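Skernisberg Bench Rebuild - Gallery

Skernisberg is the test bench in the back half of the Paterson workshop. It was put together in a hurry and used that way for longer than planned. In May the bench was taken down to its feet and rebuilt over two weeks, with the circuit boards moved into plastic carriers so they can be swapped without touching the wiring. Notes on the individual parts come first and the gallery follows. Entries are in build order. Part names are the ones on our own drawings and will not match any catalog.

Panels

The work surface and the uprights are aluminum. Two kinds of panel were used, a slotted type with ribs and a grooved extrusion. The grooved extrusion takes sliding nuts, so anything fastened to it can be moved along the groove with one hex key. The slotted type is lighter and was kept for places where air has to pass through. All cut ends were filed and wiped down before assembly. Cut ends left rough on the first version of the bench had started to mark the cable jackets.

Squaring was done from the back corner outward. Fasteners were run in by hand, the diagonals were checked, and only then was anything tightened. The last 8 bolts on the rear upright went in twice. The first time they pulled the panel out of line by the width of a pencil mark, which was enough to stop the adjoining panel from seating.

Board carriers

Each board sits in a plastic frame, called a carrier on the drawings. The carrier holds the board by its edges and leaves the connector side open. Three versions were tried. The first was too tight and bowed the board when it was pressed in. The second let it rattle. The third has a shallow lip along the long side and is the one in use.

Carriers are handled by the plastic only. Fingers and tools stay off the pins and off the solder side. A board that has been pulled goes into an anti-static bag with the carrier still on it, and the bag gets the slot number in marker.

Spare carriers are printed at Skelport, where the larger printer is. Parts from there come back with the support material still attached, and cleaning it out of the lip takes longer than any other step. A flat needle file works. A knife tends to dig into the corner and leave a burr that shows up later as a board sitting slightly high at one end.

Pin headers

Long rows of pins bend easily at the ends of the row. Before a board goes into service the row is sighted from one end against a plain background, and any pin out of line is straightened with a hollow tool that slips over one pin at a time. Pliers are not used. A pin that has been bent and straightened twice is replaced.

The mating connector should go on straight. Rocking it from side to side to get it started is the usual cause of bent end pins. If it does not start, take it off and look at the row again.

Control box and stop

The stop button is mounted on the grooved panel at the side, within reach of someone standing at the bench. The previous position was behind the main upright and meant leaning across the work. The box is checked on Wednesday mornings before the first board is loaded: press, confirm that power drops, release, reset. The result goes in the bench log even when there is nothing to report.

Cables

The cable work is behind the rest of the job. Power and signal runs are to be split to opposite sides of the bench and brought up through the rear upright. Until that is finished, the floor runs are left in place and the aisle on that side is not used for carts. Labels are going on both ends of each cable, using the same numbers as the Prurnov wiring sheet. Two numbers on that sheet are duplicated, and the sheet will be corrected before the labels are printed.

Gallery

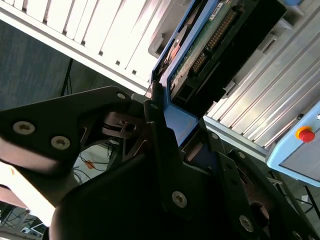
Green board in its blue carrier, with the row of gold pin headers in the black connector housing. Grooved panel and control box at right, slotted panel at upper left.

Remaining work

Cable routing, labels and a cover strip for the open groove on the side panel. The strip will be cut to length after the stop box has been in its new position for a while, in case it needs to move again - the groove cannot be used once the strip is on.

Drawings for the third carrier are in the Skernisberg folder, along with the print settings used at Skelport. The first two versions are kept in the same folder, marked as superseded.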